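Print this message | E-mail this message

Re: Lolero manuscripts and the Praster translation
From: Cirilo Trujillo
Date: July 6, 2022

Yasaman Sharifi wrote:

> I have now been through the first two notebooks of the Praster
> translation of the psalms. The hand changes after psalm 41 and
> the spelling changes with it. Before that point he writes the
> divine name in full. After it he uses a two-letter contraction.
> Does anyone know if a second translator was involved, or was
> Praster dictating by then? The Smits catalog says only "one
> hand throughout," and I don't see how that can be right.
>
> Also, is the Hindusberg copy complete? I was told it stops
> at psalm 118.

Yasaman,

The Smits catalog is wrong on this. Smits worked from the Lolero microfilm, and the film leaves out most of the second notebook. Elvia Escobedo pointed this out on the list a few years ago, but the catalog entry was never corrected.

The second hand belongs to a copyist. Praster's eyes were failing and the mission paid for a clerk to take down the rest. The accounts show 30 florins paid out in November of that year "for the writing of the psalter." They don't name the clerk. I would not call him a second translator on that evidence. The word choices stay the same across the change, including the odd rendering of "selah" as "let it rest," and that one is found nowhere else in the region.

The contraction is a different matter. It was normal in the parish registers, so a clerk trained on registers would have used it out of habit. Leopoldo Zavala thinks Praster approved it to save paper. I have not seen anything in the letters to support that.

On your second question, the Hindusberg copy is complete. It was bound in the wrong order, with psalms 119 to 150 placed ahead of the preface, and a reader who starts at the front and stops at the last leaf will come away thinking it ends at 118. It has 600 pages by my count, including the blanks.

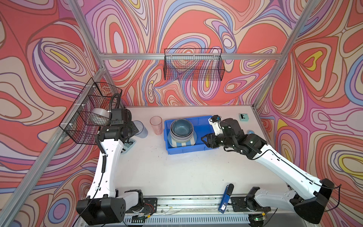 The marbled endpapers are what I would use to date the binding. They are pasted down inside both boards of the Hindusberg volume, and the blank leaf facing them has a bookseller's price in pencil. Elias Khalaf has compared them with two other mission bindings and puts all three in the same workshop. For anyone who hasn't handled the book, the pattern is a loose swirl of the same general kind as the one on the walls behind the white tabletop, where the coral and pink run into lavender and blue with small patches of yellow. Ours is duller, mostly brown and gray-blue. Elias is looking for a fourth example, so if you come across one please write to him directly.

I can send you my transcription of psalms 38 to 45, with the change of hand marked. It follows the line breaks of the notebook. The verse numbers are mine.

Cirilo

Print this message | E-mail this message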